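Visit to the Dreneck plant, Skellholm
February 18, 2023

Dreneck runs 3 injection molding lines at Skellholm and a smaller finishing hall at Civholm. The open day covered Skellholm only. Entry was by the north gate, with safety shoes and hearing protection issued at the desk.

The tour began at material drying. Polypropylene arrives in bulk bags and is conveyed by vacuum to the hoppers. Renzo Villa, process engineer, went through the settings for Line 2, a 600-ton press running storage crates. Most of the cycle is cooling. Wall thickness is therefore kept as even as the part allows, and the ribs are thinner than the walls they support to limit sink marks.

Tool changes are done with an overhead crane. The Türkmen mold on the rack had been pulled for a worn ejector pin. Regrind from the runners goes back into dark parts only.
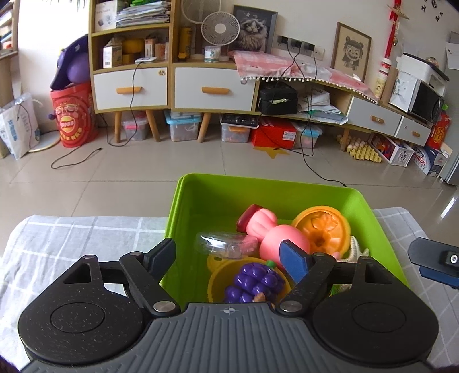

Color is added at the press as masterbatch, dosed by weight. Bright shades are the most demanding, as any carryover from the previous color shows up as streaks. A change from dark to light needs a long purge, so the schedule runs light to dark wherever orders permit. A lime-green bin such as the one holding the toy grapes and the orange half would go early in that sequence, ahead of any reds or purples.

Quality control takes parts from each shift and checks weight, warp and lid fit. The drop test was not running during the visit. Parking is limited; the next open day is planned for October.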